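Fedley ward count, checked against the declaration

The published result for the Fedley by-election gives Zsolt Bodnár 1,244 votes out of 2,801 cast, with 49 papers rejected. Several people have asked whether those rejected papers belong in the turnout figure. They do. Turnout is worked out from all papers in the box, and vote share normally from the valid ones only.

That makes the valid total 2,752 and Bodnár's share 45.2 per cent. Divide by the full 2,801 and you get 44.4, the number on the Skusine residents' leaflet. Neither is wrong, but they can't be set side by side – which the leaflet does, using the valid-vote share for last time. 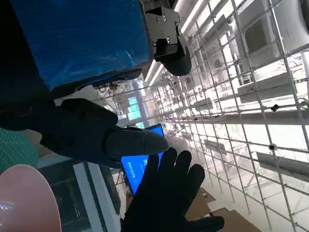

Blue panel, grey metallic bracket, black fingertip.

The other query concerned postal votes from the Briem end of the ward. These are mixed with the rest before counting, so no separate figure for Briem exists. Anyone quoting one is working from tallies made by party agents at the tables.

I have put the corrected shares in the ward spreadsheet, row 12. Coris ward will follow once the declaration has been posted in full.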